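The Surcharge for Nice

My order from Allberg came to $54, of which $6 was a "presentation fee." I wanted a gift. I got a gift plus a bill for its having been presented.

I grew up in a house where birthday presents came in the Sunday comics, held shut with too much tape. We tore in without reading a word. It took 2 seconds.
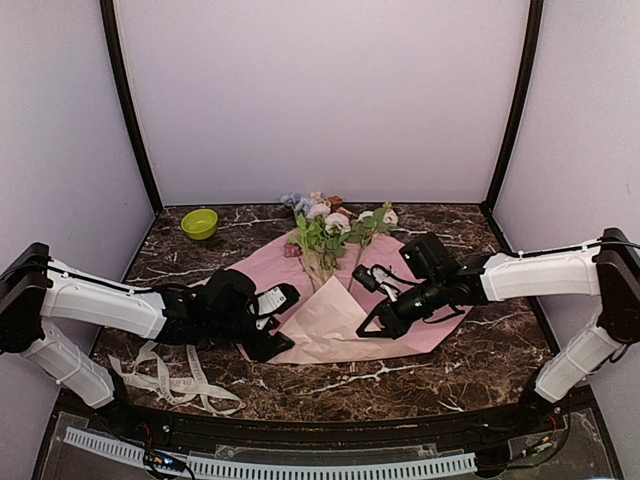
Now the bag has a ribbon, the ribbon has a tag, and the tag has a website. Over in Closside, one shop offers 4 levels of wrapping, and I'm told the top one sells out every December. I have met people who save the box and lose what was in it.

I paid the fee, of course. My aunt loved the paper. She folded it flat and put it in a drawer, where I expect to meet it again on my birthday.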